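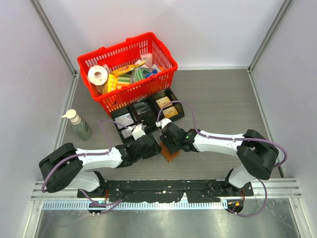 Sorting means putting things that are alike together. People do it every day, often without noticing. Before you sort anything, you have to pick a rule. The rule might be color, or size, or what a thing is used for. Think about a red shopping basket full of things for the house. It might hold a striped sponge pack, a yellow box and a small pink-and-white one. If your rule is color, the sponge pack and the yellow box could go together because both have yellow on them. If your rule is what things are for, the sponges go with the cleaning supplies, and you have to find out what is in the box before you can place it. The things have not changed. Only the rule has.

Why do people sort?

The main reason is to find things again. The town library in Pella has 3,476 books on its children's shelves. If the books were put back in any order, you might have to look at every one of them to find a book about whales. The library sorts its storybooks by the author's last name and its fact books by subject. A reader who knows the rule can walk to the right shelf in a minute or two.

Stores sort too. At Caputo, a grocery store on the same street, the soap is in one aisle and the bread is in another. Keeping them apart helps shoppers, and it also keeps the bread from smelling like soap.

Big groups and small groups

A group can have smaller groups inside it. Take a kitchen drawer. The big group is "things we eat with." Inside it are forks, knives and spoons. The spoons can be split again into big spoons and little spoons. You can stop when the groups are small enough to be useful.

Flat things such as cards, stamps and photos are often sorted into pages or pockets. Each page gets one kind of thing, and you turn the pages to find what you want. 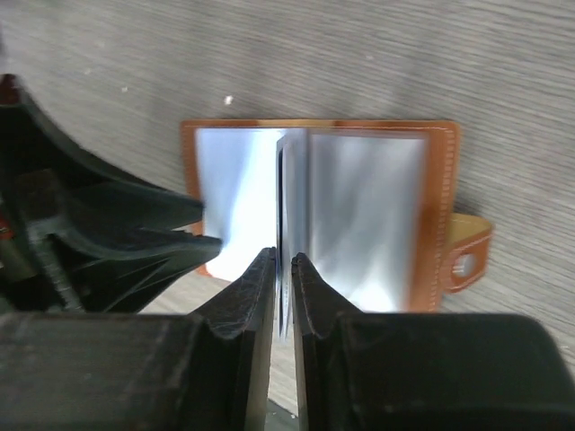
A reader from Clistine wrote to ask what you should do when something fits in two groups. She collects postcards, and one of hers shows a lighthouse and also a dog. She sorts by picture, so it could go with the buildings or with the animals.

There are two good ways to handle this. You can choose the group you would look in first and always use that one. Or you can put the postcard in one group and leave a note in the other that says where it is. Libraries use the second way in their catalogs. A book about horses in history can be listed under both "horses" and "history," even though there is only one copy on the shelf.

Some things do not fit anywhere. Most people keep a group called "other" for these. If "other" gets bigger than the rest, your rule may need changing.

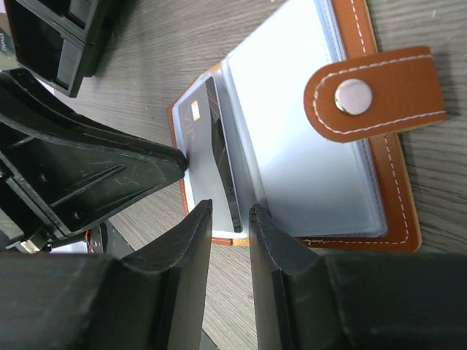 Can you sort by two rules at once? A class at Lemo School sent in that question, and the answer is yes. You use one rule first and the other rule second. Say you have 7 buttons, and 4 of them are blue. First make a blue pile and a pile for the rest. Then line up each pile from smallest to largest.

Try it yourself

Ask a grown-up for a handful of mixed buttons, coins or dried beans. Sort them by color. Then mix them up and sort them by size. Ask someone else to look at your piles and guess your rule.

Words to know

Sort: to put things into groups.
Rule: what you use to decide which group a thing belongs in.
Catalog: a list of everything in a collection and where to find it.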